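Weldale Lab > Papers > Household Cloth Handling > Section 4

Print this page | E-mail this page

4. Setting up and looking after the Rudier pair

Most of what can go wrong with a Rudier gripper goes wrong at the fingers, so I'll start there and get to the mount and the lens later. We run two of them, one per hand, and they're built the same except for a dab of paint I put inside the left handle (after a bad afternoon when I swapped the calibration files and couldn't work out why every grasp landed short). Each finger is a black linkage with a blue pad on the inner face, and the joints turn on round pins. The pins are the part I worry about. The pads are the part I spend time on.

4.1 Before a session

Setup takes me 14 minutes if the gripper went back in its case clean, and a lot longer if it didn't. I open and close the fingers by hand with the power off and feel for grit. Then I close them on a strip of paper and pull. If the paper slides out from one end of the pads and sticks at the other, a finger is out of line and I go back to the pins before doing anything else. After that comes the zero: fingers shut, read the width, write it on the card in the case. I used to skip the card and trust the software. Don't do that! A pad that has gone thin moves the zero a little every day, and you won't see it until you try to pick up a single layer of cloth.

The lens check is the last step, and I do it at the bed, with the bedding already down. A plain wall tells me almost nothing about focus. Printed cloth is great for it: I sweep the gripper low across the mattress, look at the prints near the middle and then out toward the rim, and if the middle is soft I take the lens ring off and seat it again. Blur that shows up only while my hand is moving doesn't count, so I hold still and look a second time. 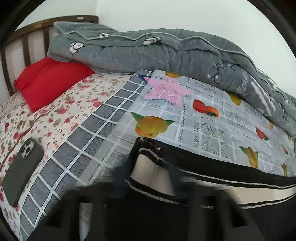
Thierry Barbier thinks I have the order backward and that the lens should come before the zero, on the grounds that a ring taken off and put back can shift the housing enough to upset the finger reading. He may be right. We tried it his way for a week in May and the zero held a bit better, but I kept finding lint on the glass by the time I'd finished with the fingers, and had to wipe it again. For now I do it my way and re-read the width if the ring has been off.

4.2 Pads

Clothes are hard on pads. Waistbands are the worst of the lot, with thick elastic, a hard stitched edge and then thin cloth right beside it, and when you pull one flat with both hands the load goes onto one corner of the pad. We get 38 garment trials out of a set before I change it, which is lower than the number we started with and a good deal higher than what we got from the first batch of glue. The glue is Noriveck's two-part stuff. It wants 6 hours under a clamp, so I do pads in the evening and leave the fingers on the bench overnight.

Changing one goes like this. Peel the old pad from the tip down, scrape, wipe, let it dry. Score the bare face lightly (I skipped this once and lost a pad inside a sweater sleeve). Set the new pad flush with the tip and clamp it flat. Always do both pads on a finger pair together, even if one looks fine, or the two faces will meet at an angle and the paper test will fail. 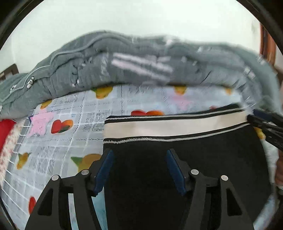

Figure 1. Both grippers at a black garment on the bed; the blue pads and round joint pins show on the nearer one.

4.3 Pins and play

The joints in Figure 1 are the ones to keep an eye on. When a pin wears, the finger tip starts to wander sideways, and the first sign is usually a fold you didn't ask for. I rock each finger with my thumb every Wednesday. If I can feel a click, the pin comes out and gets measured. We've replaced 7 so far, all with stock from Lemaire, and nearly all on the right-hand gripper, which I put down to me being right-handed and heavy on the trigger.

Don't oil the joints. Oil creeps down the linkage and onto the pads, and then it's on the laundry too. A dry brush and a wipe are enough. If a joint still feels stiff after that, look for thread wound around the pin. Tweezers get most of it, and for the rest I take the pin out, clear the bore with a pipe cleaner and put the same pin back the same way around. Then it's the paper test again, and a new line on the card.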